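4. Method and first results

Our group compared two ways of selecting training episodes for a pick-and-place policy. All episodes were made in the Drisetti simulator with one arm, one table and a small set of objects. In the first way we kept all 1,534 episodes. In the second way we used the Krajčí filter, which removes episodes with long pauses, and 725 episodes remained.
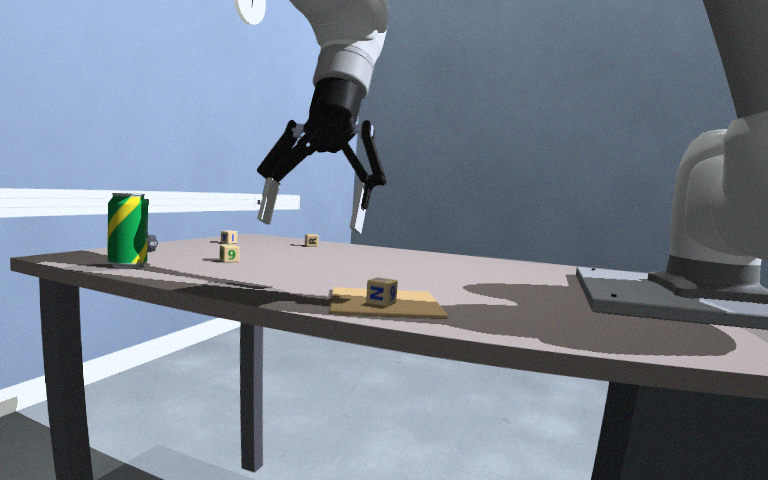

Figure 1. Simulated workspace with the gripper open above the table.

Each policy was trained 3 times with different random seeds and tested on 40 new object layouts. The filtered data gave nearly the same success rate as the full data, and the training was much shorter. We did not expect this result – our supervisor had warned us that small data sets are sensitive to lighting.
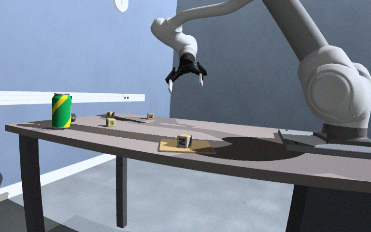

Lighting was the second question of our project. We did not use soft, even light, and the shadows are therefore strong. The large round shadow between the board and the mounting plate is a typical case, and a long band of shade also goes from near the can toward the board. We suspect that such areas make the blocks harder to locate, but we have not measured it yet. In the next stage we will repeat the test with the light source moved.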